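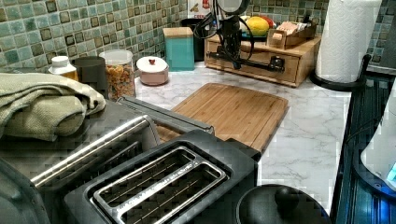

9월에 나는 드레라우에 있는 부엌으로 출근했다. 연구실은 브롤토프 시내에 있었지만 실험은 전부 그 부엌에서 했다. 전철에서 내려 프로스포트 매장을 끼고 돌면 삼 층짜리 건물이 나왔고, 부엌은 이 층이었다. 아래층 운동용품 창고에서 낮 동안 상자를 내리는 소리가 났다. 상자가 떨어지면 조리대가 조금 흔들렸다. 나는 기록지의 비고란에 '진동'이라고 적었다.

과제는 서랍 열기였다. 나무 서랍의 손잡이를 잡고 끝까지 당기면 성공이고, 손잡이를 놓치거나 중간에 멈추면 실패였다. 사람이라면 커피를 마시면서도 할 일이었는데 우리는 여름 내내 그것만 했다.

페테크는 우리가 만든 방법의 이름이다. 누가 붙였는지는 기억나지 않는다. 내용은 단순했다. 팔이 손잡이를 잡으려다 어긋나면 그 자리에서 고쳐 잡지 않고 뒤로 물러난다. 손잡이가 다시 카메라에 온전히 들어올 때까지 물러난 다음 처음부터 접근한다. 원래 쓰던 방법은 어긋난 자리에서 조금씩 움직이며 계속 시도했다. 그러면 손끝이 손잡이를 가려서 팔은 제가 무엇을 만지고 있는지 알 수 없었다. 보이지 않는 상태로 밀고, 또 밀었다. 서랍 앞판에 눌린 자국이 생겼다.

물러나는 동작을 넣자고 한 사람은 선배였다. 선배는 봄에 그 생각을 칠판에 그려 놓고 여름이 오기 전에 회사로 갔다. 남은 것은 칠판을 찍은 사진과 주석이 거의 없는 코드였다. 나는 코드를 읽다가 막히면 전화를 했다. 처음에는 바로 받았고, 다음에는 저녁에 걸려 왔고, 나중에는 문자로 답이 왔다. '그 변수는 안 써도 됨.' 그 변수를 빼니 정말로 돌아갔다. 왜 있었는지는 묻지 않았다.

시연 데이터는 내가 모았다. 내가 조종 장치를 잡고 서랍을 열면 그 움직임이 저장되었다. 일부러 빗나가는 것도 내 일이었다. 손잡이 옆을 짚고, 물러나고, 다시 가서 잡는다. 하루에 그것을 반복하면 저녁에 밥을 먹을 때도 젓가락이 반찬 옆을 짚었다. 어머니가 전화로 무슨 일을 하느냐고 물어서 서랍을 연다고 했다. 어머니는 서랍이 고장 났느냐고 물었다.

빗나가는 연기는 생각보다 어려웠다. 처음 며칠 치를 학습시켰더니 팔은 멀쩡히 잡을 수 있는 손잡이를 두고도 먼저 옆을 짚었다. 옆을 짚고, 물러나고, 그러고 나서 정확하게 잡았다. 내가 가르친 그대로였다. 지도교수는 화면을 보다가 예의 바른 로봇이라고 했다. 칭찬이 아닌 것은 알았다. 나는 데이터를 잘라서 빗나가는 부분을 빼고, 빗나간 자리에서 물러나는 부분부터만 남겼다. 실수하는 법은 빼고 실수한 다음만 가르치는 셈이었다. 자르는 데 10일이 걸렸다. 어디까지가 실수이고 어디부터가 그다음인지 정해야 했는데, 같은 영상을 두 번 보면 두 번 다른 곳에서 자르게 되었다. 결국 손끝의 속도가 방향을 바꾸는 시점으로 규칙을 정했다. 논문에는 그 규칙이 한 줄로 들어갔다.

평가하는 날에는 비가 왔다. 창고가 쉬는 날이라 조용했다. 나는 도마를 제자리에 놓고, 서랍을 닫고, 팔을 시작 위치로 보냈다. 방법마다 18번씩 하기로 되어 있었다. 순서는 섞었다. 컴퓨터가 이번에 어느 쪽을 돌리는지 나에게도 알려 주지 않도록 해 두었지만 몇 초만 보면 알 수 있었다. 한쪽은 어긋나면 매달렸고 한쪽은 물러났다.

매달리는 쪽을 보고 있으면 어깨에 힘이 들어갔다. 손끝이 손잡이에 반쯤 걸린 채 서랍이 비스듬히 나오다가 멈추었다. 조금만 옆으로, 하고 나는 속으로 말했다. 팔은 조금만 옆으로 가지 않았다. 제한 시간이 지나면 내가 정지 단추를 누르고 실패라고 적었다. 그리고 서랍을 손으로 밀어 넣었다. 서랍은 손바닥으로 밀면 아주 부드럽게 들어갔다. 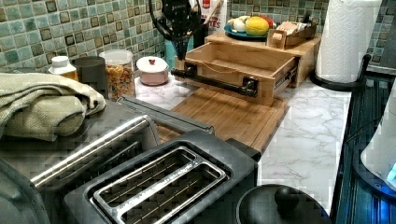 물러나는 쪽이 서랍을 끝까지 열면 나는 한동안 그대로 두었다. 안에는 아무것도 없었다. 무엇을 넣어 두면 무게가 달라지니까 비워 둔 것이었는데, 그렇게 공들여 연 서랍이 매번 비어 있는 것을 보면 숟가락 하나쯤은 넣어 두고 싶었다. 넣지는 않았다. 성공이라고 적고 닫았다.

점심은 조리대 앞에 선 채로 먹었다. 부엌이었지만 거기서 음식을 한 적은 없었다. 유리병에 든 시리얼도 배경이어서 먹으면 안 되었다. 한번은 새로 온 학부생이 과일을 집어 먹는 바람에 오전 기록을 따로 분류했다. 그 학생은 얼굴이 빨개져서 시장에 가 똑같은 것을 사 오겠다고 했고, 나는 똑같은 것은 없다고 했다. 말하고 나니 너무 심한 것 같아서 어차피 배경은 바꿔 가며 찍을 거라고 덧붙였다. 그것도 사실이었다.

저녁이 되기 전에 평가가 끝났다. 물러나지 않는 쪽은 5번, 물러나는 쪽은 13번 성공했다. 나는 숫자를 표에 옮기고 실패한 영상을 하나씩 다시 보았다. 물러나는 쪽의 실패는 대부분 비슷했다. 팔이 어긋나고, 물러나고, 다시 가서 같은 자리에서 또 어긋났다. 그리고 또 물러났다. 제한 시간이 끝날 때까지 그것을 되풀이했다. 물러난 뒤에 다른 길로 가야 한다는 것은 가르친 적이 없었다. 접근하는 각도를 바꾼 시연이 데이터에 거의 없었다. 내가 늘 같은 쪽에서 다가갔기 때문이다. 나는 오른손잡이이고, 의자는 조리대 오른쪽에 있었다.

선배에게 결과를 문자로 보냈다. 표를 붙이고, 실패 유형을 두 줄로 적고, 의자 이야기도 썼다. 답은 밤에 왔다. 잘 나왔네, 그런데 각도는 봄에도 문제였어, 하는 내용이었다. 칠판 사진을 다시 열어 보니 구석에 화살표가 하나 더 있었다. 물러난 곳에서 손잡이로 돌아가는 화살표 말고, 옆으로 꺾여 가는 흐린 화살표였다. 지우다 만 것인지 그리다 만 것인지 알 수 없었다. 여름 동안 그 사진을 여러 번 보았는데 나는 그것을 칠판에 원래 있던 얼룩이라고 생각했다.

지도교수는 결과가 충분하니 그대로 쓰자고 했다. 마감이 가까웠고 그 말이 맞았다. 나는 한계를 적는 절에 문장을 넣었다. 제안한 방법은 재시도 시 접근 방향의 다양성을 보장하지 않는다. 의자 이야기는 뺐다.

원고를 낸 다음 날 드레라우에 갔다. 짐을 싸라는 말도, 계속하라는 말도 없었으니 갈 필요는 없었다. 창고에서는 다시 상자를 내리고 있었다. 불을 켜고 컴퓨터를 켜고 팔을 시작 위치로 보낸 뒤, 의자를 들어 조리대 왼쪽으로 옮겼다. 바닥에 의자 다리 자국이 남아 있었다. 왼쪽에 앉으니 토스터 너머로 서랍이 조금 다르게 보였다. 손잡이가 짧아 보였고 타일의 초록색이 더 어두웠다. 조종 장치의 선이 짧아서 몸을 앞으로 숙여야 했다.

첫 번째는 손잡이를 놓쳤다. 연기한 것이 아니었다. 나는 물러났다가 조금 더 왼쪽에서 다시 들어갔고, 이번에는 잡혔다. 저장할지 묻는 창이 떴다. 아래층에서 무거운 것이 떨어졌다. 나는 저장을 누르고 비고란에 '진동'이라고 적은 다음, 서랍을 닫으러 일어났다.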